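How I collect demonstrations for a two-arm tabletop robot (and the habits that saved my sanity)

Posted by Hashini Samarakoon
Filed under: robot learning, workshop notes

A few people have written to ask how we run our recording days, so I finally sat down and typed it all out. This is for anyone with a teleoperated pair of arms, a camera on the wrist and a policy that needs feeding. I'm going to assume your arms already move when you tell them to and that your recorder writes files you can open again later. If either of those is shaky, fix it first, then come back!

I use foam blocks and containers for my running example. It's a dull little task and I love it. Foam forgives you when you squeeze too hard, it weighs next to nothing, and when a block goes flying the worst thing that happens is you crawl under the table.

What you need before you start

– Two arms you can drive by hand, with leader arms or whatever controller you like
– At least one wrist camera
– Soft objects, and a few spares of each
– A tray and a container that are easy to tell apart
– A foot pedal or a big key for start and stop
– A paper notebook (yes, paper)

The foot pedal sounds like a luxury and it isn't. With both hands on the leaders you have no way to hit a key without letting go, and letting go puts a weird droop at the end of every single episode. I recorded a whole afternoon of droops once. The policy learned the droop beautifully.

Step 1. Write the task down in one sentence

Ours says: "Move one block from the tray to the container and return both arms to rest." That sentence gets taped up where the operator can read it. Belmiro Prata and I recorded the same task on the same day last June and found out afterward that he thought the arms should stay over the container when the block was in. Half the set ended one way, half ended the other, and the trained arm would finish the job and then hover there, twitching, like it had forgotten why it came into the room.

So write it down, and include how an episode begins and how it ends. If you're using language labels, decide the wording now too. We argued for a while over "container" versus "bin" and picked container.

Step 2. Decide what changes and what stays put

This is where the thinking happens, so give it a proper half hour with coffee. Make two columns in the notebook. In the first, put everything you want the robot to cope with: where the tray sits, how the blocks are turned, which block gets picked first, how far away the container is. In the second, put everything that should stay the same for this batch, like camera mounts, rest pose and arm speed.

Then work through the first column on purpose. People think they place things randomly and they really don't. I put trays down slightly left every time, and Forough Safavi lines blocks up so neatly you'd think they were going in a shop window. We now draw slips from a mug before each reset. One slip gives the tray position, one gives the turn of the blocks, and whatever comes out of the mug is what you set up, even if it looks awkward. Especially if it looks awkward, really.

Step 3. Check the wrist view before anything else

Open the live feed and look at it for a full minute. Can you see both fingertips? Can you still see the object when the gripper is low? Wiggle the cable and see if the picture shakes. Turn on the overhead lights you'll be working under all day, then check for glare. Shiny surfaces throw bright streaks that move when the wrist moves, and you want to know about that at the start. I don't always get rid of the glare, by the way. If the robot is going to work under those lights, I want some of it in the data. What I don't want is a streak sitting right on top of the objects in every episode.

Lock exposure if your camera lets you. Afshin Mahmoudi, who set up most of our recording rig, wrote a small script called Bakell that grabs one still from each camera when a session opens and puts it next to the still from the session before. It takes a few seconds to look at. It has caught a bumped camera more often than I'd like to admit.

Step 4. Warm up, and throw the warm-up away

Do 6 episodes with the recorder running and then delete them. Your first few tries are slow and full of little corrections, and your hands need a minute to remember how much the followers lag. Keep the recorder on so that you're testing the whole chain – pedal, cameras, disk, the lot.

Step 5. Record in short blocks

I go 20 episodes, then stop and stand up. Past that I get sloppy in ways I can't feel while it's happening. My grasps creep toward the corner of the block, I rush the release, and the second arm starts wandering because I'm only thinking about the first.

A few things I try to hold onto while driving:

Move at one steady pace. Pausing to think is the big killer, so do your thinking before you press the pedal.

Come down over the object and then close. Sliding in sideways works fine until there's a neighbor in the way.

With two arms working close together, give each one a job and stick with it. Both grippers over the tray at once gets crowded fast.

If you fumble a block and pick it up again smoothly, keep the episode and mark it as a recovery. Those are gold! If you fumble three times in a row and swear at it, bin the episode.

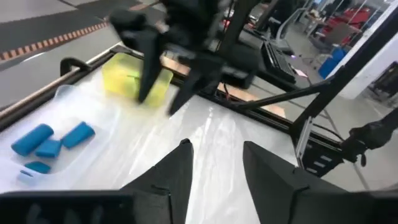

Step 6. Label while you still remember

Right after each block of episodes, before the coffee, go through the list and mark every one as good, recovery or discard. We use a tagging tool called Indent, which Mirjam Verhoeven put together for us, and it's as plain as can be: a row per episode and three keys. In the notebook I also write anything odd in the room. Someone moved a chair behind the table, the blinds went up, a container got swapped. When a model does something strange a month later, those scribbles are the first place I look.

Step 7. Train something small early

Please don't collect for two weeks and train at the end. I train a quick, slightly rubbish policy after the first day and run it on the real arms. It will fail, and the way it fails tells you what to record next. Ours kept closing the gripper a bit above the block, so the next morning went entirely to low approaches with the tray in different places. Grasping got noticeably better after that. Then it started missing the container, so we recorded more of those.

Questions I get a lot

How many operators? We rotate two. One person's style is easy for a model to copy, but it's also narrow, and having a second driver shows you which of your habits were only habits.

Do you edit the starts and ends? I trim the still bits before the first motion, down to 7 frames. I leave the ends alone now that the pedal has fixed my droop problem.

Can I add old data from a different camera mount? You can try. Keep it in its own folder so you can pull it out again. I mixed mine in once and spent a miserable evening working out which files were which.

Next time I'll write up how we sort recoveries from plain mistakes, which is a longer argument and Forough and I still aren't on the same side of it.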